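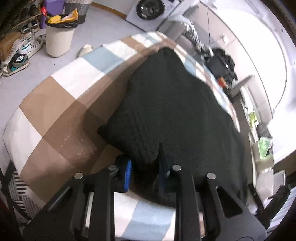
4. Hand-Wash Cycle for Knitwear

Last updated: Wednesday, November 6, 2024

This section explains the Knit program of the Wukimon washer. Read section 2 (Leveling the machine) first if you did not do it yet. The drum shakes more with heavy knits than with shirts.

Before you start

1. Read the neck label of the garment. If the label forbids water, do not use this program. The machine can not replace a dry cleaner.

2. Close buttons and zippers. Turn the garment inside out.

3. Put no more than 2 sweaters in the drum. Thick ones should go alone.

Note: New dark knits can lose color in the first wash. Wash them separately, or together with other dark pieces only.

Running the program

4. Turn the dial to KNIT. The display shows the water temperature and the spin level. Both are set by the machine and you can lower them, but you can not raise them.

5. Pour liquid wool detergent in the left part of the drawer. Do not fill above the line. Powder does not dissolve well in cool water and can stay between the ribs of the knit.

6. Press START and hold it until the light stops blinking. The door locks.

7. If you must stop the program, press PAUSE and wait for the click. Water stays in the drum — do not pull the door.

CAUTION: Never add fabric softener with the Knit program on models delivered with the Ureo filter. The filter will clog and code 147 will appear. See section 9.

Drying flat

8. Take the garment out with both hands under it. A wet sweater held by the shoulders will become longer and it will not go back.

9. Roll it in a dry towel and press. Do not twist.

10. Lay it on a table or a rack, away from the heater. Put a towel under it if the surface can be damaged by water. A large black sweater on a checkered cloth, with the sleeve folded up and another part folded over the body, takes most of the width of a table, so choose the place before you open the door.
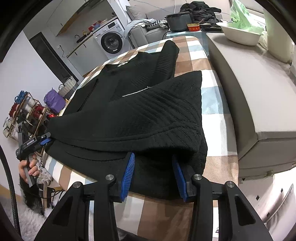
11. Open all folds and pull the edges softly until the garment has its normal shape. Ribbed parts need more patience. Push the ribs together with your fingers, from the side seams to the middle.

12. Turn the garment over when the top side feels dry. Change the towel at the same time.

Note: The drying time depends on the room. In December, with closed windows, it can take double the time.

Spare parts

Drawer insert: order no. 588
Door seal: order no. 200

Both parts can be ordered from the Skondmont service desk or from the Sârbu warehouse. Write the serial number of your machine on the order — it is on the plate inside the door.

Continue to section 5, Cotton and Linen.

Was this page useful? 2 comments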